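Galería: enseñar con las manos (y a distancia)

4 de abril de 2019
Imprimir | Enviar por correo

Llevábamos meses queriendo montar esta página y por fin está. Quienes nos seguís sabéis que en el taller de Dutis nos dedicamos a una cosa muy concreta: enseñar tareas domésticas a un brazo robótico sin escribirle la tarea línea a línea. Unas veces lo llevamos de la muñeca, otras lo manejamos desde el mando en la habitación de al lado y otras (las que más me gustan) dejamos el brazo aparcado y hacemos la tarea nosotros con unas pinzas de mano, para que lo grabado sirva luego de lección. Son tres formas de decir "mira, se hace así", y cada una tiene sus manías, sus trucos y sus partidarios dentro del equipo.

La galería va por temas y sin orden de fechas. He intentado que las líneas de cada apartado cuenten algo que no esté ya en nuestras notas técnicas, porque para eso están las notas técnicas. ¡Pasad despacio, que hay cosas bonitas!

Guiar de la muñeca

Empezamos todos por aquí. Se pone el brazo en modo libre, se le coge por la muñeca y se le lleva por el recorrido como quien enseña a un niño a hacer la letra "a". Es la manera más física de enseñar y también la más cansada, al menos con nuestro brazo Plerer, que ya tiene unos años y unas articulaciones con bastante carácter.

Lo que se aprende enseguida: el robot copia también tus dudas. Si te paras a medio camino a pensar dónde estaba el cajón, esa parada se queda en la grabación como si fuera parte del oficio. Su-bin Ji hace antes el recorrido en el aire, sin tocar el brazo, un par de veces, y luego lo guía de un tirón. Se lo hemos copiado todos.

Desde el mando

La sesión de abrir y cerrar cajones la hicimos entera por control remoto, con la palanca Woo y dos pantallas. Manejar un brazo que no ves directamente es rarísimo los primeros minutos -- la mano va por un lado y la vista por otro -- y de pronto algo hace clic y empiezas a inclinarte en la silla cuando el brazo se inclina. A mí me pasó con el tercer cajón. Todavía me inclino.

El retraso es mínimo, pero se nota cuando hay contacto. Al tocar el tirador tiendes a seguir empujando un poco más de la cuenta, y el brazo, obediente, empuja. Por eso bajamos la velocidad justo en los últimos centímetros y la subimos otra vez al salir. Con telas da igual; con un tirador de metal se agradece muchísimo.

Pinzas en mano

Y llegamos a mi parte favorita. La pinza de mano tiene los mismos dedos que lleva el brazo, así que lo que tú consigues coger con ella, en principio, lo puede coger él. La llevas donde quieras: una cocina, un pasillo, el dormitorio de una compañera. No hay que mover una mesa de trabajo ni atornillar nada, y el que enseña trabaja a su ritmo, de pie, sentado o de rodillas en la alfombra.

Para la serie "Nandura", la de los objetos pequeños de casa, queríamos precisamente eso: superficies blandas, cosas que brillan, cosas que ruedan, muebles de verdad alrededor. Un laboratorio tiene una luz estupenda y una mesa perfectamente plana, y luego el robot llega a un dormitorio y no reconoce nada.
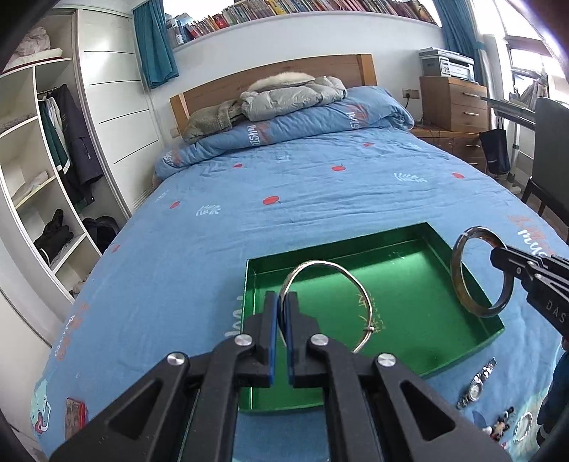
Trabajar a dos pinzas cambia por completo la manera de enseñar. Con una sola, toda la atención está en la punta de los dedos; con dos hay que decidir quién sujeta, quién espera y por dónde sale cada una, y todo eso también se graba. Las pulseras son un ejercicio fantástico para practicarlo, porque piden agarres muy distintos. La plateada es poco más que un alambre abierto en óvalo, y conviene cerrarle las almohadillas azules sobre el arco delantero; la gruesa, la de color carey, admite que la mordaza la enganche por dentro y la mantenga de pie. Añadid una tapa verde con paredes y fondo brillantes y un edredón de manzanitas en el que pone "music" por varios sitios, y tenéis una lección mucho más rica que cualquiera de las que preparamos en la mesa blanca. ¡Qué ganas tenía de enseñarla!

Un detalle para quien quiera probarlo en casa: los aros abiertos tienen un punto bueno y muchos malos. Si se cogen cerca de los extremos, giran. Si se aprietan demasiado, se deforman y la repetición siguiente ya no empieza con el mismo objeto. En nuestra hoja de sesión hay una casilla para anotar "aro deformado", y cuando se marca, el objeto se cambia. Parece una tontería hasta que pasas una tarde preguntándote por qué el modelo intenta cerrar los dedos donde ya no hay nada.

También hay que pensar en los brillos. El metal pulido refleja las propias pinzas, y una caja brillante refleja el metal, y así sucesivamente. Nosotros no lo evitamos. Repetimos la tarea a distintas horas, con la persiana arriba y abajo, y dejamos que el conjunto tenga de todo.

El repertorio de gestos

De tanto repetir, hemos acabado poniéndoles nombre. "El picotazo" es bajar recto, cerrar y subir. "La cuchara" consiste en meter un dedo por debajo del objeto y acompañarlo con el otro. "El perchero" es enganchar por dentro, como se hace con las asas de las tazas, y "el relevo" es pasar algo de una pinza a la otra sin apoyarlo. El relevo es el que más cuesta y el que más aplausos se lleva en las visitas.

Su-bin Ji se empeñó en que cada persona del equipo enseñara los mismos gestos a su manera, sin corregirnos unos a otros. Tenía razón: ella coge los aros desde arriba, yo entro siempre un poco ladeado (soy zurdo y se nota) y los de prácticas hacen unas cosas elegantísimas que no se nos habrían ocurrido. Toda esa variedad acaba dentro.

De la mano al brazo

Para la serie nos pusimos una meta de 400 demostraciones válidas, repartidas en 11 sesiones. Válida quiere decir que la tarea se termina, que la pinza no choca con nada que no deba y que la grabación se puede seguir de principio a fin. Las que no pasan el filtro tampoco se tiran: van a una carpeta aparte y de ahí salen ideas buenísimas.

Luego viene el momento que más nervios da, cuando el brazo lo intenta solo. Nos juntamos alrededor, alguien pulsa el botón y se hace un silencio de penalti. La primera vez que vi al Plerer dudar delante de un aro, corregir el ángulo y cogerlo ladeado -- ladeado, como yo -- di un grito que se oyó en el portal.

Lo que viene

En agosto queremos repetir con cierres: corchetes, cremalleras, broches de reloj. Las correas metálicas articuladas se doblan cada vez de una forma distinta y con una sola pinza desesperan a cualquiera, así que irán todas a dos manos. También estamos retocando la empuñadura, porque tras una sesión larga el pulgar protesta.

Si alguien tiene en casa objetos pequeños, raros y con paciencia suficiente para prestarlos, que nos escriba. Nos vienen especialmente bien las cajas de lata con tapa, los llaveros articulados y cualquier cosa que se enrede.

Imprimir esta página | Enviar a un amigo

Comentarios (4)

marisa_t
Me ha encantado lo del brazo que coge ladeado. ¿Las pinzas de mano pesan mucho? Doy clase de tecnología en secundaria y me imagino a mis alumnos peleándose por probarlas.

Taller Dutis
¡Hola, Marisa! Pesan menos de lo que parece, lo que cansa es el gesto de cerrar. Con descansos cada 10 minutos se aguanta bien. Y sí, se pelean, te lo confirmamos por experiencia.

J. Olmedo
Una pregunta de joyero: ¿habéis probado con cadenas finas? Un aro al menos conserva más o menos la forma. Con una cadena no sé ni por dónde empezaría yo, y llevo media vida cogiéndolas con pinzas.

pinzaloca
Voto por más vídeos del relevo. Yo lo intenté con dos pinzas de barbacoa y una goma del pelo y no me salió ni una vez, pero qué rato más divertido.

También en esta sección

Control remoto con la palanca Woo: primeras impresiones
Doblar paños a dos manos, primera parte
Cómo ordenamos las grabaciones de Nandura
Su-bin Ji nos cuenta cómo prepara una sesión
El brazo Plerer cambia de muñeca
Galería: la cocina, los tarros y las tapas de rosca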